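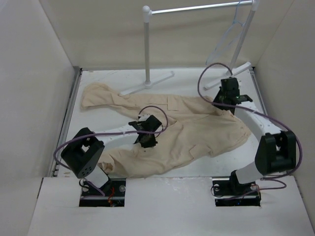
Inspected by Gemechu Jemal, with comments from Pascal Eichhorn (garment finishing, Warcombe)
Workplace > Safety > Inspections > Automated cells > Warcombe
7 comments | 40 shares

Cell checklist: two-arm garment handling and hanging, August

Scope: weekly check of the enclosed cell and of the work positions next to it. Mark each item OK, ACTION or N/A. Do not mark OK from memory.

1. Enclosure and work surface

1.1 Walls seated, no gaps at the corners. OK
1.2 Work surface clean. ACTION. Scuffs and smudges on the surface. Wipe before the next shift and check that no marks transfer to light fabric.
1.3 Hanging rack stable, both feet flat. OK
Comment (PE): The wipe-down used to belong to whoever was at the hand table. Since the rota changed it belongs to no named position. Please assign it.

2. Cables and openings

2.1 Cable loops clear of the rack at full reach. ACTION. The purple cables rise well above the arms when they fold back. Run the full-reach program at reduced speed and retie as needed.
2.2 Wiring in the base openings free of lint. ACTION. Vacuum with the power locked out, not with compressed air.
2.3 Mounting screws checked with a torque driver. OK

3. Grippers

3.1 Fingers free of burrs and sharp edges. OK
3.2 Light scratches noted in the log and compared with last week. OK
3.3 Pinch test on scrap cloth, 100 cycles. OK – no pulled threads.

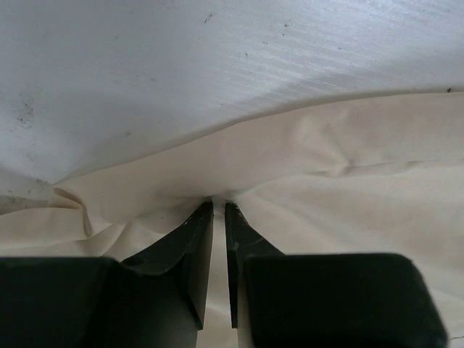

3.4 Finger alignment checked after any jam. N/A, no jams logged since Thursday.
Comment (PE): Clearing a jam is now the only time hands go inside. Two people on the late shift had not been shown the lockout step. Both were signed off before this form was closed.

4. People and work positions

4.1 Every operator on the rota trained in stop, lockout and restart. OK
4.2 Stop button reachable from the seated position. ACTION. Reachable standing only. Move the bracket.
4.3 Lifting and reaching reassessed after the change of duties. OK
4.4 Time at the monitor limited to 40 minutes before rotation. ACTION. Not followed on the late shift.
Comment (PE): Shoulder complaints are down and complaints of tired eyes are up. Staff who hung garments all day now watch, sort and step in. It is a different kind of tired – the rotation matters more than we planned for.
Comment (GJ): Agreed. Grube will reissue the rota with the break times printed on it.
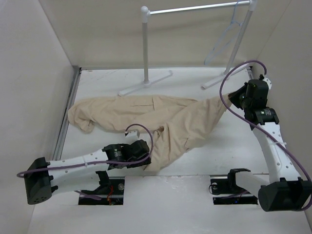 Can an operator straighten a garment by hand while the arms are paused?
Only after lockout. A pause holds the arms in position but does not remove power, and the program can resume from the panel.

5. Records

5.1 Stop log complete. OK, 164 entries, all initialed.
5.2 Prosodlow maintenance sheet filed with this form. ACTION. Sheet missing its second page.
5.3 Open actions from the last inspection closed. OK, except the floor marking at the Kisen line, carried over.

Actions 2.1, 2.2 and 4.2 to be closed before the cell runs unattended at breaks. Return signed copies to G. Jemal.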